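Getting Trail Gear Clean and Put Away
Care and storage tips, filed under Hiking and Camping

Most damage to hiking gear happens at home, in the days after a trip. Boots get left in the car and tents stay in their stuff sacks until the next long weekend. An hour of work in the garage on the evening you get back will take care of most of it.

Boots
Pull out the insoles and laces first. Knock the dried mud off outdoors, then go over the uppers with a soft brush and lukewarm water. Dish soap is too harsh for waterproof leather, so use a boot cleaner or plain water. Stuff them loosely with newspaper and change the paper after a few hours. Keep them away from heaters and wood stoves – the glue that holds the sole on softens with heat, and leather cracks.

Trekking poles
Take the sections all the way apart and wipe each one down. Leave them apart for 24 hours before you put them back together. Don't oil the shafts or the locks will slip. If a flick lock has gone loose, turn the small screw an eighth of a turn and test it with your weight before going further.

Stove and small repairs
Set up somewhere with good light and use a shallow tray for small parts. Stove jets, pole screws and crampon bolts are easy to lose and hard to replace on short notice. Check the size of the nut before you reach for a wrench, and stop at snug on anything threaded into aluminum. 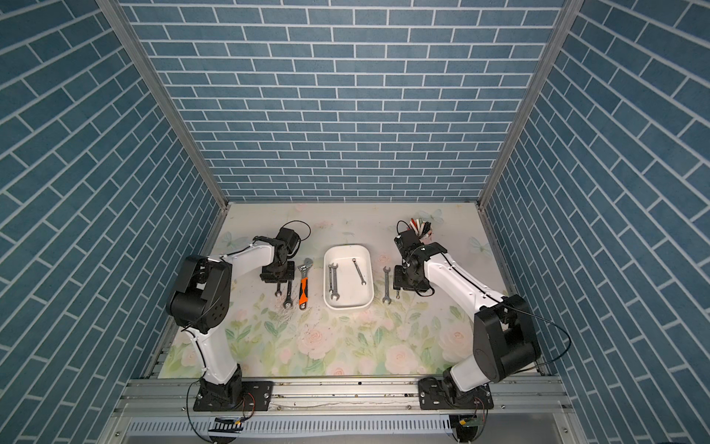
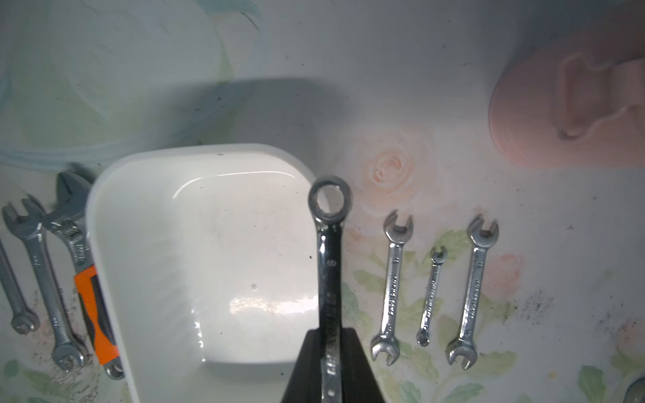 Clean a clogged jet with the pricker that came with the stove. A sewing needle can widen the hole. O-rings should be soft and free of cracks; replace any that look flat, and put a trace of silicone grease on the new one. Test the stove outside afterward.

Tents
Pitch it in the yard, or hang it over a line in the garage. Shake out the grit and sponge the floor with cool water. Never machine wash a tent. Check the zippers while it's up and brush sand out of the teeth with an old toothbrush. Store it loose in a pillowcase or a mesh bag.

Water bladders
Rinse, then fill with warm water and two spoonfuls of baking soda. Let it stand half an hour, rinse again, and run clean water through the hose. After that it can go in the freezer, which keeps mold from growing.

Packs
Empty every pocket, including the one in the hip belt. Old energy bars bring mice. Spot clean with a sponge and hang the pack upside down with the zippers open.

Reader Mitali Khan keeps a card in the lid of her pack listing whatever broke or ran out on the last hike. She goes through it in May, before the high trails open.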